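Carpet, finally

April 16, 2018

Quick one, I've got 14 minutes before the bus. The old beige stuff in the spare room is gone and the grey is down. Kinga Bíró talked me out of the plain one (the Jella, if your shopping for the same) and into stripes, thin ones, lighter and darker grey. Good call. Came in $100 under what I'd budgeted too.

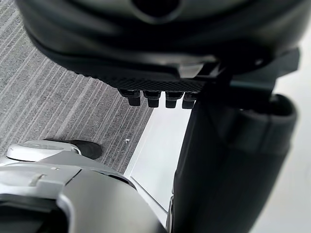 What's left

Skirting boards. Second coat on the door. Shelves, maybe, if I can find the bloody brackets. I run the vacuum along the stripes, not across, no idea if that matters. Colour looks bluer at night, which I dont mind.

Desk goes back in on the weekend. More then.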